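Fostport Assisted Living Trial
Minutes of the fault review meeting, May 15, 2022

Chair: Ravindran Chowdary
Apologies: the Vestergaard service desk, who sent a written report.

1. Previous minutes
Accepted with one correction. The spare wrist cable was ordered from Festadent, not Vestergaard.

2. Right gripper failing to release
The chair went through the fault log. In the bedroom tidying task the right gripper closed on an item, moved to the bin and did not open when told to. The controller recorded the release as complete and went on to the next step with the item still held. This has now happened seven times in 1,759 pick-ups, always on the right arm.

Vestergaard's report puts it down to the cable at the wrist. When the wrist is turned well over, the cable pulls on the connector and the open signal drops out. The meeting accepted this as likely but not proven. The left gripper has logged no such faults.

3. Arm movement after a missed release
Treated as a safety matter. On the last occasion the right arm swung back toward its rest position still carrying the item and passed over the edge of the bed. The room was unoccupied and there was no damage. The chair said the stop button worked, but the operator had to take two steps to reach it.

Agreed that the arm must hold still if the finger position does not match the command. Flellura will make the software change. Until then no runs with a resident in the room.

4. Bin task
The task stays in the test set, with the left gripper at the rim of the bin and the right one bringing the rubbish over from the carpet.
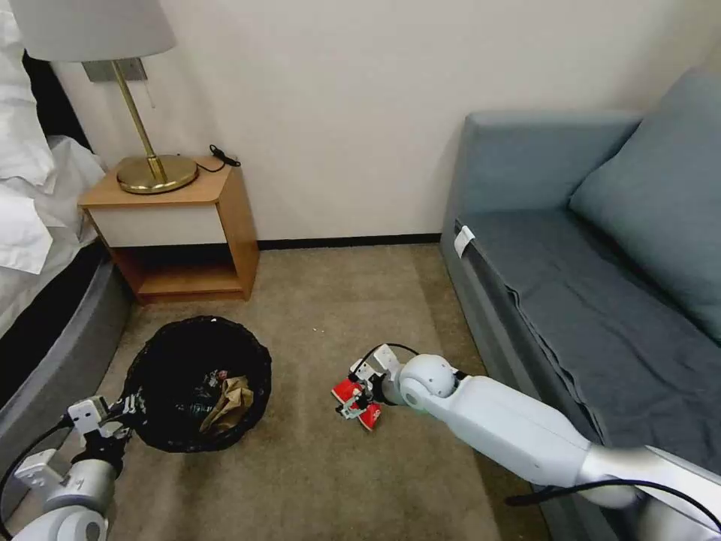

Crumpled paper and soft packaging will be used for the retest – hard items are off the list until the release check is in. The retest will be 2,000 pick-ups, with the stop button moved to within arm's reach of the operator.

5. Actions
Chowdary: reply to Vestergaard and ask for a longer wrist cable.
Flellura: hold-still change and release check.
Fostport site staff: move the stop button, update the sign on the door.

6. Other business
Carpet cleaning held over to September.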